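Glued-up maple board rocks on a flat worktop – plane it or leave it?

Home > Woodwork and Surfaces > Boards and panels

Posted by Rahel Mayrhofer
December 19, 2019

I have a large maple board that was glued up from several planks in October. It lies loose on a perforated blue platform. No finish other than one coat of Derard oil on the top face.

When I press on one corner, the opposite corner lifts. A 2 mm feeler gauge goes under it, a 3 mm one does not. The platform reads flat under a straight edge in both directions. The joints are tight and I cannot feel a step at any of them with a fingernail. The room is heated and the hygrometer has shown between 35 and 50 per cent since the heating came on.
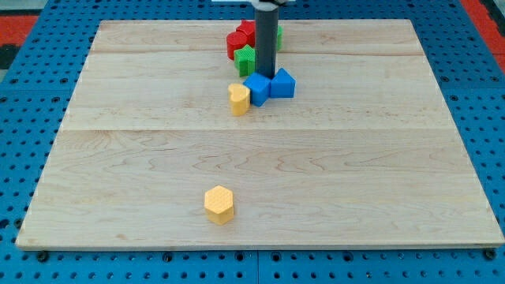
What I would like to know

Is the movement likely to reverse if I do nothing? If it is not, should I plane the underside or fix the board down? I would prefer not to drill through the top face. Thickness is 17 mm throughout.

2 answers, sorted by date

Kam-wah Fang

You have oiled one face and left the other bare. The bare face takes up and gives off moisture faster, so the two faces move by different amounts and the board goes out of flat. Lying directly on a platform makes it worse, as the underside gets less air than the top, even with holes in the platform.

Do the following before you cut anything:

Stand the board on its long edge, away from the radiator, with air on both sides. Leave it for 11 days.
Check it on the platform again with the same gauge at the same corner. Write the figure down.
If the gap has closed to under 1 mm, oil the underside and both ends with the same product, one coat to match the top.
Leave it on edge for another two days, then put it back.

If the gap has not changed, the twist was probably glued in. Cramps tightened unevenly will do it, and so will one plank that was twisted to begin with. In that case plane the underside only, working diagonally between the two high corners. Mark them with pencil first and check after every few passes. You should be able to stay above 16 mm, which is enough for a board that is supported over its whole area.

On fixing down: you can screw up from below into the maple, but use slotted holes or oversized washers so the width can still change. A board that size, held rigidly at both long edges, will open at a joint sooner or later.

Aníbal Cabrera

Had the same with a beech one. I put thin cork pads under the low corners and it stopped rocking. Five minutes' work.

Comments on this answer

Rahel Mayrhofer: Tried it with folded card. It stops the rocking but the middle now gives slightly when pressed, so I will stand it on edge first and report the second reading.

Kam-wah Fang: Take the card out before you measure.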